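Stindano build: frequently asked questions
Maintained by Maite Salcedo. Last revised October 2026.

Scope

What does this page cover?
The Stindano is a pair of hand-held grippers used to record manipulation tasks, plus the software that turns the recordings into something an arm can replay. I build it in a shared workshop and publish the files. These answers cover the hardware, the work surface, calibration and the first recording tasks. Training is covered on a separate page and I do not answer questions about it here.

Is this a kit?
No. There is a parts list, a set of printable files and a wiring diagram. You source everything yourself.

Do I need a robot arm to start?
No. You can print, assemble, calibrate and record with the grippers alone. The arm only matters at playback. Several builders have recorded for months before owning one.

Which revision should I build?
Revision 2. Revision 1 used a flat top plate with a single marker cluster and lost tracking whenever the wrist rolled past a certain point. The revision 1 files are still in the archive for people who need spare parts for an existing unit.

Parts and printing

What material are the jaws printed in?
PETG for the jaw bodies, TPU for the contact pads. PLA jaws creep under the return spring and will not close parallel after a few weeks.

My jaws do not meet at the tip.
Check the linkage pins first. If a pin has been pressed in at an angle, the jaw on that side leads the other through the whole stroke. Drill it out and press a new one with the alignment block (file 109 in the archive). Do not sand the pads to compensate — the error will come back larger when the spring settles.

Can I scale the gripper for smaller hands?
Scale the handle only. The jaw linkage and the top plate must stay at 100 percent or the calibration file is wrong for your unit.

What are the dots on the top plate for?
Pose tracking. The layout is asymmetric so that the solver can resolve orientation from a partial view. Both plates must be printed from the supplied file, matte, with the marker ink applied last. Gloss filament produces highlights that the detector reads as gaps.

Do the left and right units need different plates?
The outline is the same. The marker layout is mirrored and the file names end in L and R. If you fit two L plates the software will start normally and then swap hands without warning in the middle of a take.

Wiring

Why is the encoder cable so long?
It has to reach the recorder with the arm fully extended and still leave slack at the elbow. Run it back along the forearm. A cable that hangs straight down from the handle pulls on the wrist and shows up in the data as a slow downward drift.

Can I use a wireless encoder board?
I tested one, the Kasarton board, in July. Latency was acceptable on average and poor in the worst case, and the worst case is what matters for contact timing. The wired version remains the supported one.

The recorder reports error 1241.
The encoder was not at its open stop when the session started. Release the trigger fully, unplug the gripper, plug it back in and restart the session. If the error persists, the magnet has slipped on its shaft. Re-seat it with a drop of retaining compound and repeat the zero procedure.

What sample count does the zero procedure need?
2000 samples with the jaws fully open, then the same with the jaws fully closed on nothing. Keep the gripper still on the bench for both.

Work surface and tasks

What should I use as a work surface?
A flat board in a matte, uniform color, laid on any stable table. I use white. The table does not need to be level to a high standard, but the board must not rock. Put tape under the corners if it does.

Can other objects stay on the board during a take?
Only the ones in the task definition. Tools, spare pads and screws should go on another surface. A stray object that appears in half of the takes is harder to deal with later than one that appears in all of them.

Which task should I record first?
A single small object and a single container. The default definition is called Lorente and uses a ball and a tray. A ball is a useful test object: poor pad alignment tends to squeeze it out of the jaws, so a mechanical fault becomes obvious early.

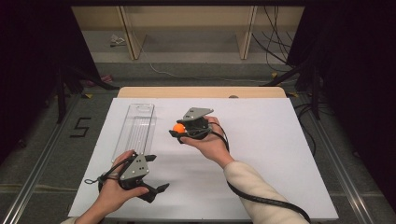
Ball held in the right gripper, left gripper open, clear tray on the board.

Does the tray have to be clear?
No. Clear plastic is harder for the detector, and I prefer to find that out at the recording stage. If you only want a working demonstration, use an opaque tray in a color that contrasts with the board.

What does the idle hand do in a one-handed task?
Hold it near the board with the jaws open. Do not put the gripper down. The software expects two tracked poses for the whole take and will discard any segment where one is missing.

How should I handle a dropped object?
Stop the take, mark it as failed and start again. Failed takes are kept in their own folder and are useful for testing the segmenter.

Files and license

Where are the files?
In the Stindano archive, under hardware/rev2. The recorder firmware is in its own folder and has its own changelog.

Is the Flovitz mount compatible?
Yes, with the 3 mm spacer. Without the spacer the top plate fouls the mount at full wrist flexion.

May I sell assembled units?
Yes. The hardware license permits it provided your modified files are published under the same terms.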